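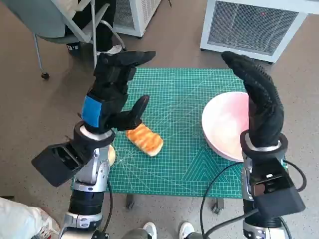 Egg wash vs. milk wash on enriched buns: crust softens overnight

Forum: Bread and Enriched Doughs

crumbline
Posted 14th August

Looking for input on crust behavior. Formula is 1000 g bread flour, 793 g total liquid counting milk and eggs, butter and sugar on top of that. Oblong buns, striped topping, baked until the crust is a deep golden brown. Out of the oven the shine is good and the crust has a slight snap. By the next morning the shine has gone dull and the top wrinkles near the ends.

Wash is whole egg plus a splash of milk, applied once, right before baking. Cooling is on a wire rack, then into a closed plastic box. Oven is a Starneo countertop unit with the fan always on. No way to switch it off.

Two questions. Is the wash the cause of the wrinkling, or is it the storage? And would yolk only hold its shine longer?

proofbox_7
Storage. A closed box traps the moisture coming out of the crumb and the crust takes it up. The wash is a thin film and has very little say in it. Leave the buns on the rack until the center is at room temperature, then use a paper bag inside a loosely closed box.

Yolk only gives a darker color and a harder shine. It also burns faster under a fan.

rackandpeel
Disagree in part. Wrinkling at the ends specifically is usually underbaking. The ends of an oblong bun are thin, the side wall sets late, and when the steam inside condenses the wall pulls in. If it were only storage the whole top would go soft evenly. What is your internal temperature when you pull them?

crumbline
Not measured. I go by color. With the fan the tops color quickly, so I may be pulling early.

rackandpeel
Then that is your answer. Lower the set temperature, extend the bake, and check with a probe. I take enriched buns to 190 F in the center. If the tops get too dark, tent with foil for the last part.

ottobake
Also 793 g of liquid on 1000 g of flour is high for a bun that has to keep its shape. Are you counting the eggs at full weight? Egg is roughly three quarters water, so the true hydration is lower, but it is still a wet dough.

crumbline
Full egg weight, yes. The dough is soft but it passes the windowpane test and the shaping holds. I do not want to drop the liquid unless I have to.

proofbox_7
I would not drop it. Change one thing at a time. Bake one tray longer and store it the way you do now. Bake the second tray as usual and store it in paper. Compare in the morning.

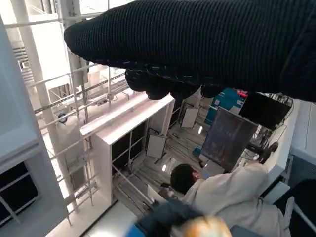
If both trays come out better you have two causes and can stop arguing with rackandpeel and me. Keep the wash the same across both trays or the result tells you nothing.

flourdust_mi
On the wash: strain it. Unstrained egg white sits in blobs, and the blobs dry at a different rate from the film around them. That gives patchy shine on day two regardless of how you store the buns. A pinch of salt in the egg and ten minutes of rest thins it enough to go through a fine sieve.

ottobake
Seconding the salt. Also let the first coat dry before a second thin coat. One heavy coat pools in the grooves of a striped top.

rackandpeel
Two coats is overkill for home baking. If the bun is fully baked, one strained coat is fine.

ottobake
Fine for eating, less so for shine, and shine was part of the question.

hearthnote
Has anyone used the Flulta glaze powder? A bakery supply near me stocks it. The label says to apply after baking.

flourdust_mi
I used it in March on a batch of rolls. Shine was high and lasted into the second day. It stayed tacky, so the rolls stuck to each other in the bag. Went back to egg.

crumbline
Results. Tray one, longer bake at a lower setting, pulled at 191 F, closed box: ends stayed smooth, top soft, shine somewhat dull. Tray two, usual bake, paper bag: shine held better, ends wrinkled as before. Wash was strained for both, single coat.

rackandpeel
So wrinkling is bake and shine is storage.

proofbox_7
On one batch. I would repeat it before changing the written formula, and run a third tray with the longer bake and the paper bag together.

crumbline
Planned for the next batch. Liquid stays at 793 g for now.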